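Teaching two arms to carry a tray: does it matter how you show them?

Group project report, module supervised by Dr Orla Keogh
Group members: Vignesh Rao, Lingyun Liao, Kathleen Breathnach

1. What we were asked to look at

The project brief said that showing a robot a task is "quick and natural" compared with programming it. We were asked to test this on one two-handed task in simulation. We chose carrying a flat tray across a living room and putting it down on a low bench, as it needs both arms to agree with each other the whole way.

We should say at the start that we did not believe the brief, and having finished we believe it only in part. Some of our doubts are about the method and some are about us. We have tried to keep those apart.

2. The two ways of showing

Method A was remote control. The operator holds a controller in each hand and the simulated arms follow. We used the Bokard interface that last year's group left on the lab machine, with small changes by Vignesh to stop the grippers opening when a button was only half pressed.

Method B was showing by hand. The operator moves a pair of small jointed models on the desk, shaped like the arms, and the simulated arms copy the joint angles. Lingyun put these together in January from the Kurness kit. One elbow joint was always stiffer than the other and we never fully cured it.

Both methods record the same thing: joint positions, gripper state and the view from the robot's head. A learned policy is then trained on the recordings. We did not write the training code and make no claims about it.

3. The room and the task

The room is one of the furnished homes supplied with the Pirura simulator, an open living area that runs into a kitchen. Each run began with the tray already gripped by both arms. We left out the pick-up on purpose. In our first attempts the operators spent most of their time fighting to get the second gripper onto the edge, and the recordings taught us more about our patience than about carrying.

The operator had to bring the tray to the bench by the partition wall, level it, lower it and let go. Tilting on the way was allowed. We argued over this, and Kathleen still thinks it should have counted as a fault, as a real tray would have cups on it. Ours had nothing on it in any run, and that is a weakness of the whole study.

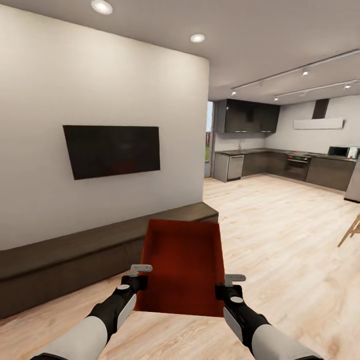 4. What we recorded

We kept 500 demonstrations, split evenly between the two methods. A demonstration was thrown away if the tray was dropped, if either arm hit the wall, or if the operator gave up. We did not keep a proper log of the discarded ones until the second week, so we cannot give a true failure rate for the humans. Dr Keogh pointed out that this is the figure most readers would want first. She is right.

Before each session the operator had 6 practice runs. That was enough for Vignesh, who plays a lot of games, and clearly too few for Kathleen, who was still turning her wrists the wrong way at the end of the first afternoon.

5. Results

The policy trained on Method B put the tray on the bench more often than the one trained on Method A. We would like to stop there, but the gap got smaller when we changed the random seed, and with one seed it went the other way. We ran 121 test trials in total before our time on the shared computer ran out. We do not think that is enough to call a winner.

The recordings themselves do differ. With the controllers, people tended to move one arm, wait, then move the other, and the tray swung about. With the desk models both hands moved together. You can see this in the joint plots without any statistics. The stiff elbow shows up as well, as a small jerk early in the Method B runs, and the policy learned to copy the jerk.

6. Is it quick and natural?

Quick, no. Counting setting up, practice and repeats, showing took us far longer than we had planned. Remigiusz Wilczyńska from the Ní Chonaill group wrote a plain scripted version of the same carry in roughly two days, and it worked every time provided the bench stayed where it was. When we moved the bench a little, his script failed and both of our policies sometimes coped. That is the best argument for demonstration that we found, but "sometimes" is doing a lot of work in it.

Natural is harder to judge. All three operators liked the desk models better – though one of the three had built them.

7. What we would change

Put something on the tray. Log every failed run from the first day. Use operators from outside the group. Fix the elbow, or swap the two sides halfway through so that the fault is shared.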